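Is the Altach kitchen scene pack worth it for a beginner?

toledo_bench
Aug 20, 2019
I'm looking at the Altach simulation kit from Skevberg. It's $549 for one seat and comes with two kitchens. I want to practice pick and place before I spend money on an arm. Does the sink scene hold up, or is it just for demos? Also, does the license cover a second computer?

jonham
I've had it since March. The sink scene is the one I use most. You get a divided sink with a ribbed drainboard on one side and a basin on the other, and plates and food you can set out where you like. I ran 4000 tries at lifting an eggplant off a plate in the basin and got to 85 percent. The basin walls are what make it hard, so start with things on the counter. Plan on a decent graphics card. The manual is thin on resets, and you will have to read the sample scripts.

gray_sprocket
Too expensive. There are free ones.

pl_hobby
License is per seat, but you can move it. Sign out on the first computer and then sign in on the other. Support did mine the same day when I forgot to sign out. On the scene itself, I agree with jonham. The red ball marks the gripper, and you can turn it off in the view menu if it blocks your camera. I leave it on while setting up and hide it for the long runs. 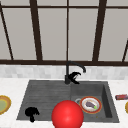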